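Honotel Flesidville
Back-of-house walk-through, May
Checked Wednesday, receiving area and dry storage

1. Exits and aisles
Rear door opens fully: OK
Aisle clear to 36 inches: NO. Two pallets of paper goods at the north end. Move before the evening delivery.
Exit sign lit: OK

2. Fire extinguishers
Tag current: OK on unit 289. The unit by the ice machine has no tag. Call Troltia for a replacement.
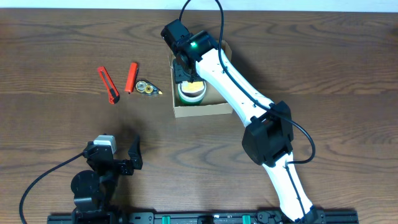 3. Storage and packaging
Top shelf stock must stay 18 inches below the sprinkler heads. Bay 6 was over and has been restacked. Cartons are to be broken down once they are emptied. An open cardboard box on a wooden tabletop, like this one, is fine while somebody is working from it, but it does not stay out overnight. Heavy items go on the bottom two shelves.

4. Floors
Mats flat, no curled corners: OK
Drain cover by the mop sink: loose, 2 screws missing. Work order in.

5. Ladders and carts
Step ladder feet: worn, replace
Carts parked with brakes on: OK
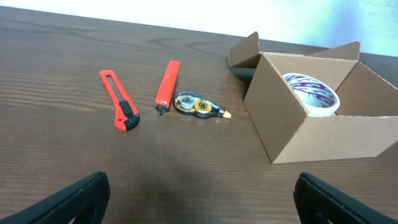

By Vũ, Facilities
Posted in Inspections

Open items are due back in 15 days. Write the fix and your initials next to each line. If a part is on order, put the order date and leave the line open.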